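Home | Programs | Schedule | Archive | Jobs | Contact

Archive Audio Technician (part-time, fixed term)

Ditora Radio seeks a technician to transfer its broadcast tape holdings to digital files. The collection covers local news, call-in shows and hockey play-by-play from 1972 onward and contains around 2000 open-reel tapes. Most are quarter-inch, recorded at 7 1/2 inches per second. The first phase is limited to 700 reels from the sports desk.

Duties include tape inspection, splice repair, playback alignment, capture and entry of air dates, announcer names and sponsors in the station catalog. Reels that need baking are sent out and are not handled on site. 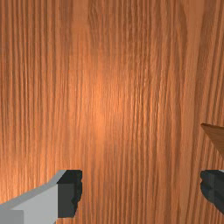 Applicants must have worked with reel-to-reel machines and be able to set azimuth by ear and by meter. Knowledge of regional sportscasting is useful but not required. The post is based at the Drekham studio, with shifts starting at 7 a.m. Remote work is not available.

Send a resume and one sample transfer log to Reginald Zamora, Engineering. Applications close at the end of July.

Share 14 | Comments 3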